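Quick Pickled Red Onions

These go on tacos, eggs, beans, cold sandwiches and most things that come off the grill. The work takes 20 minutes and the jar keeps in the fridge for two weeks.

You need two medium red onions, a cup of white vinegar, a cup of water, two tablespoons of sugar, one and a half teaspoons of kosher salt and a few peppercorns. A bay leaf is fine if you have one. You also need a clean quart jar with a lid.

Peel the onions and cut them in half from root to tip. Slice them thin, an eighth of an inch or less. Thick slices stay harsh in the middle. Pack them into the jar with the peppercorns and press down with a spoon.
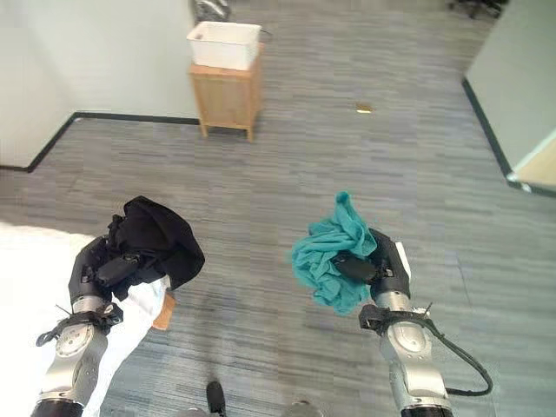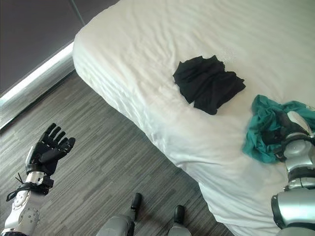 Black cloth on the white fitted sheet.
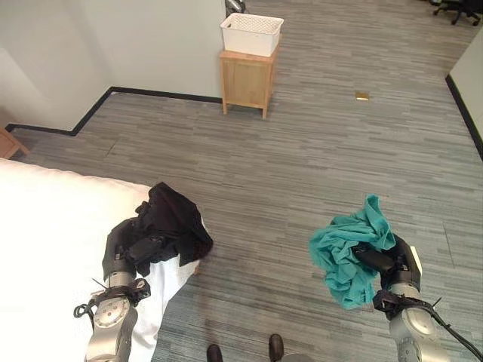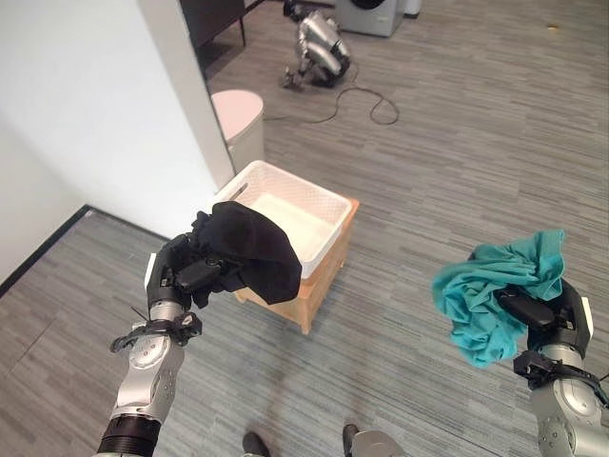

Put the vinegar, water, sugar and salt in a small pan over medium heat. Stir until the sugar is gone and the liquid just starts to steam. It does not need to boil. Pour it over the onions until they are covered, then push down any that float.

Leave the jar open on the counter until it is cool. Put the lid on and move it to the fridge. The onions are good after an hour and better the next day, when the color has gone bright pink all the way through.

Şükran Akgül wrote in to ask about cider vinegar. It works, but the color is duller and I would cut the sugar to one tablespoon.

Do not keep these in the cupboard. This is a fridge pickle and the jar is not sealed for storage. Use a clean fork each time.

Updated 8 January 2024 with the smaller amount of salt.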